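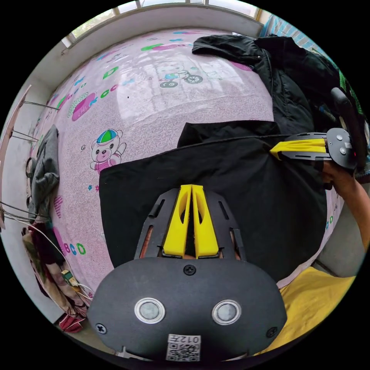 Wenceslao Barrera has been picking numbers for other people since November, and he is already tired of being asked for his.

"Everybody wants mine. I don't play," he says. "I can't. It's in the contract."

Barrera runs the weekly raffle draw for Conilura, the phone app that 2,647 people in the valley now use to buy into a shared pot. Before that he sold paper tickets at the counter of Vlachou, the corner store on the hill road. Same job, he says. Less walking now.

We talked on July 18, 2023, by phone, him eating lunch. Quick call. He had a draw at two.

How it works, for those who've asked. You pay in by noon. The app gives you a ticket, one per account, no bundles. Draw happens live, with a hand-cranked drum and two witnesses. Top prize last time was $900. Second prize, $400. Third is usually a gift card.

"People said do it with a computer, push a button, done," Barrera says. "We tried it for a month. The complaints, my god. They want to see the drum go around."

The drum is from Leltidetti, a bingo hall that closed its doors and sold everything down to the chairs. Barrera drove out and got it himself. The crank sticks. He won't let anyone oil it but him.

What about unclaimed prizes? A sore subject. Winners get a text, then a call, then thirty days. After that the money rolls into the next pot.

"I had a lady, ticket 159, I called her eleven times. Eleven. She thought I was selling her something. She hung up on me in three different ways." She did collect in the end, with two days left. Sent her son in to check it was real frist.

The bigger change is coming in the fall, when Ultia, the company that built the app, wants to add a second draw midweek. Barrera isn't sold.

"Smaller pots, more draws, it's a different thing. Right now somebody puts in two bucks and thinks about it all week. That's what they're paying for, the week." He's told them so. They have another meeting on it, no date yet.

Has he ever won anything? Long pause.

"A ham. At my cousin's church. I was nineteen and I was so happy about that ham."

He keeps a list of every winner in a green notebook, names and what they said when he called. Mostly screaming. One man asked could he call back, he was on a ladder. A retired bus driver wanted to know if it could be paid in fives, and it was.

Rules for the draw are on the app under Help. Cutoff is still noon, not midnight, whatever the old flyer says. Barrera asked us to put that in twice so: noon.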